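Wundmont Tailoring Notes

A text collection about men's jackets, shirts and coats, with labels for cut, cloth and occasion
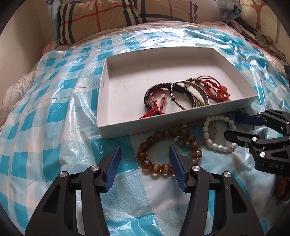
Wundmont is a collection of short written descriptions of men's clothes. It was made for people who study how we talk about dress: students of fashion history, people who write shop catalogs, and people who build search tools for second-hand clothing. The collection contains text and labels only.

Version 2, Apr 12, 2019
Maintained by Sang Tôn and Kittipong Hemmin

What is inside

There are 358 notes. Each note describes one garment and was written by a person who had the garment on a table or on a hanger at the time of writing. A note is between two and nine sentences long. The shortest ones are mostly shirts, and I must admit that we became a little tired of shirts.

The main file is notes.csv. It has one row for each garment and these columns:

id - a number, never used twice, also when a note was removed
garment - jacket, trousers, shirt, waistcoat, coat or other
note - the description in free text
lapel - notch, peak, shawl, none or unknown
buttons_front - a whole number, empty if the garment has no front buttons
cloth - the name of the cloth as the writer gave it
cloth_group - our simplified name, see below
occasion - work, wedding, evening, everyday or unclear
writer - a short code for the writer
second_read - yes or no

The file terms.txt explains the tailoring words. It is not a complete dictionary. If a word appears in only one note, we did not always include it.

How the notes were written

The garments come from two places. The first is Lương, a tailoring shop which kept many pieces that were ordered and never collected. The second is the wardrobe room of the Fustadby theater, where there are more coats than anyone can wear and some very good evening jackets with very old linings.

The writers received one page of instructions. They were asked to describe the garment to a friend who wants to recognize it in a crowded room, and to avoid words like "elegant" or "classic" if they could say something more exact. Not everybody followed this. The word "classic" still appears in many notes and we decided to leave it, as it tells something about how people speak about suits.

We did not correct style. We corrected spelling only when the word could be confused with another one, for example "waste" and "waist". The first text is kept in notes_raw.csv under the same id.

About the labels

The lapel label was given by Kittipong, who learned cutting before he learned anything about data. The occasion label was given by both of us, separately. When we did not agree, we talked about it, and when we still did not agree, we wrote "unclear". Most of the discussion was about dark blue suits, which one of us finds good for a wedding and the other finds good only for a bank.

The column cloth_group is the weakest part. Writers often judged the cloth by hand, without a tag. "Flannel" is used for at least three different things. If your work depends on the cloth, please read the column cloth and make your own groups.

Second reading

A second person read 100 of the notes with the garment in front of them and marked every statement they thought was wrong. In 70 of these notes nothing was marked. In the others, the usual problem was the name of a color, above all in the family of brown, tobacco and rust. The remarks are in second_read.csv. We did not change the notes after this reading, so you can compare.

Known problems

The collection is small, and it shows the taste of one shop and one theater. Men's evening dress appears much more often than in real life. Casual clothes are almost missing.

Sizes were left out. Many of the shop pieces were altered, and the number on the tag did not fit with the tape measure.

Some notes mention a date for the garment, such as "from the sixties". These are guesses of the writer - please do not use them as dates.

The rows with writer code TR were written at Trarkura, a summer course for costume students, in March. They are longer than the rest and use more technical words. If you split the data for training and testing, keep these rows on one side.

Changes from version 1

- column occasion added
- "double vent" and "side vents" now have one entry in terms.txt
- five notes removed, as they described the same jacket on different days
- line endings repaired in notes_raw.csv

Use and credit

You may use the notes for study, teaching and commercial work. Please name the collection and both maintainers. If you print complete notes in a book or a catalog, keep the writer code next to the text, because some of the writers like to find themselves.

Corrections are welcome. Send the id, the column and what you think it should say. For questions on lapels write to Kittipong, and for everything else write to Sang. We answer slowly in the theater season.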